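Manuals > Jornia Track > Set-up Guide > 4. Calibration and Time Alignment

Print this page | E-mail this page

4.3 Aligning two hand-held grippers before recording

Last changed: 2018-07-29

This section explains how to bring the left and the right gripper to the same clock and the same map, so that Jornia Track can compute both paths in one coordinate system. You must do it one time for each new room, and again after any change of the finger pads.

Before you begin, finish section 4.2 (camera lens values). If the lens values are missing, the program lets you continue, but the result of step 7 will be wrong and there is no warning for it.

1. Charge both units and switch them on. Wait until both names are shown in the Devices panel.

2. In the Devices panel, choose Pair. Give the name "left" to one unit and "right" to the other. The names are written into every session file and they can not be changed later.

3. Open Settings > Clock and set Source to Host. Press Sync. The offset of each unit is shown in microseconds. Repeat until both values are under 900.

Note: A busy wireless network makes the offset jump. In our Bovness office we needed to move to another channel before the value became stable.

4. Choose Map > New and walk slowly one time through the room with the right unit only. Point it at furniture, corners and printed fabrics. Plain walls give few points to the tracker. Stop when the Points field shows 658 or more.

CAUTION: Do not move large objects after the map is saved. Small objects which you will handle in the task are allowed to move. Add them to the Ignore list, please see section 4.5.

5. Take the left unit and choose Map > Join. Hold it for a few seconds toward a place that the right unit has already seen. The state changes from Searching to Joined.

6. Choose Jaw > Learn Range. Close the jaws of each unit fully, open them fully, and close them again. The program stores the lowest and the highest value as 0 and 1. Do not press the pads hard against each other, or the zero point becomes too low and a light grip will later be read as an open jaw.

7. Choose Check > Two-Hand. Select a soft object which needs both hands, for example a pillow or a folded towel, and put it on a bed or a table inside the map. Bring both grippers near to it from two sides, grip, lift, and put it back. Make this movement three times with a normal speed.

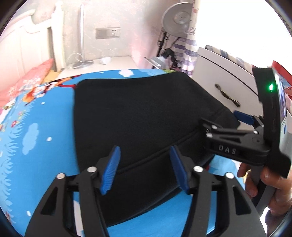 8. Press Evaluate. The program compares the distance between the two grippers during the lift with the distance it expects from the jaw signals. A difference under 5 mm is good. With a very soft object the difference can be larger, and you should repeat the check with a firmer one.

9. If the check is passed, press Save Profile. The profile is stored in the folder "profiles" under the name of the room.

Note: Profiles made with version 2.1 or older do not contain the jaw range. The Boritz importer reads them, but you have to do step 6 again.

If the check is not passed

Error 238: The clocks moved apart during the check. Go back to step 3.

Error 331: One unit lost the map. It happens mostly when the camera view is filled with one dark or plain surface. Start the movement from a little farther away and repeat step 7.

No error, but the paths cross in the viewer: The names left and right are exchanged. Delete the pairing and start from step 2.

The file format of the profile is described in Appendix C. For users of the Lytvynenko planner, the export option is under File > Export > Planner, and it needs a saved profile.

Print this page | E-mail this page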